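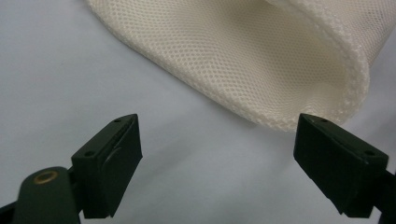 Mumdale公布软性物料处理设备采购计划，先购手持夹爪，后定机械臂

Mumdale今天公布了下一阶段的自动化设备采购计划。公司为酒店和餐厅提供布草整理、配套和包装服务，日常处理的东西大多很软：毛巾、网布、纸巾、桌布，还有和它们一起装袋的小件用品。按照计划，公司先购买4对手持夹爪，由员工拿着夹爪完成各种整理动作，并同时记录数据；机械臂工作站的订单放在第二步，等第一步的结果经过审核以后再签。

手持夹爪由Flavenari供货，合同已经在一月签署。工作站的报价也来自Flavenari，目前的报价是2套，每套包括机械臂、台架、控制柜和安装服务。这份报价Mumdale还没有接受。资金方面，公司与设备租赁商Skondow达成了框架协议，工作站可以购买，也可以租赁，在签订正式订单之前都能选择。

Mumdale设备规划负责人Reinhold Kettler表示：“我们过去买设备，习惯先看机器能做什么，再想我们的物料能不能适应它。布料不适应任何机器，所以这次我们把顺序换了一下。先用便宜的工具，把真实的动作做一遍，然后再谈大的投资。”

第一步的工作在公司的Tripathi车间进行。员工在桌面上用夹爪抓取、展开、对齐和移动物料。物料清单由生产部门提出，包括边缘容易散开的网布、表面有压纹的纸巾、带图案的华夫格毛巾，以及细长的木棒。薄的、会卷边的、颜色和桌面接近的物料都留在清单里，尽管它们会让进度变慢。采购部门认为，如果只挑选容易的物料，得到的预算会太好看，以后需要追加。

预算分为三个科目。第一个科目是夹爪本身和它的易损件，包括指尖、螺丝、嵌件和线缆。第二个科目是工时，也就是员工使用夹爪的时间，以及整理数据的时间。第三个科目是场地，包括桌子、软垫、台架、遮光帘和电源。Kettler说，以前的项目里第二个科目常常没有写，工时由车间自己承担，结果年底的账目对不上。这一次工时单独列出，由设备预算支付。
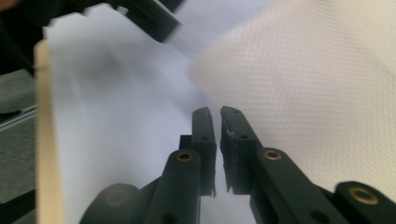 指尖磨损以后，费用由哪一方承担？

正常使用造成的磨损由Mumdale承担，从易损件科目支付；材料或加工有缺陷的，由Flavenari在保修期内免费更换。

为了使这个区分清楚，双方在合同里加入了一份检查表。每次换班的时候，操作员检查指尖的内侧表面和边缘、螺丝孔、连杆和嵌件，发现缺口或者松动就写在表上，并把零件放进编号的袋子。表格每月交给Flavenari一次。双方希望通过这些记录知道一对指尖实际可以使用多久，这个数字将直接进入工作站的运行成本计算，因为工作站计划使用同样形状的指尖。

备件的订货方式也做了调整。Flavenari原来建议一次购买全年的备件，这样单价比较低。Mumdale选择了分批订货，单价稍微高一点，但是如果指尖的形状需要修改，仓库里不会留下大量旧零件。每个班次在现场保留2套备用指尖，其他的存放在中心仓库。

线缆是另一个容易忘记的项目。夹爪的线缆跟着手臂移动，经常弯曲，也会碰到桌边。第一版预算中没有线缆的更换费用，车间提出意见以后补上了。补充的金额不大，可是线缆的交货时间比指尖长，所以它也影响计划的日期。

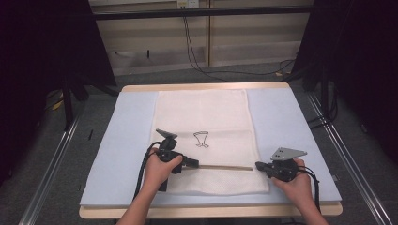

为什么不在第一步就直接购买机械臂工作站？

公司还不知道哪些动作需要两只手配合，哪些动作一只手就够，而这一点决定每套工作站要装一只还是两只机械臂，价格差别很大。

例如移动细长的物件，或者把毛巾两边同时拉平，都可能需要双臂。把纸巾放到一叠布草上面，单臂也许已经足够。第一步结束时，车间将为清单上的每种物料写明所需的手数、动作的时间和失败的次数。采购部门根据这份文件向Flavenari要求新的报价，并请Skondow同时计算租赁方案。两个方案使用同样的期限和同样的维护范围，以便比较。

第一步预计持续约16周。在这段时间里，Mumdale不会对工作站支付定金。如果结果显示某些物料暂时不适合自动处理，它们将继续由人工完成，工作站的数量也可以减少。框架协议允许这种减少，不收取费用，条件是在正式下单之前书面通知。

关于员工方面的安排，Tripathi车间的岗位在第一步期间没有变化。参加夹爪工作的员工从各个班组轮流安排，每次上岗之前接受半个班次的说明和练习。他们的计件指标在这段时间暂停，按照固定工时计算工资。Kettler说：“做这件事需要耐心。如果一边计件，一边要求他们动作清楚，就会得到很快但是没有用的记录。”

Mumdale还准备把预算表的空白版本提供给自己的合作洗涤厂。表格里没有价格，只有科目和填写说明，各厂可以根据自己的物料和班次来填写。需要的合作厂请与Mumdale设备规划部联系，并注明主要处理的物料种类。

关于Mumdale

Mumdale从事布草和餐桌用品的整理、配套与包装，客户为酒店、餐厅和活动服务公司。设备的选择、预算和维护由公司设备规划部统一管理。

媒体联系：Mumdale设备规划部，Reinhold Kettler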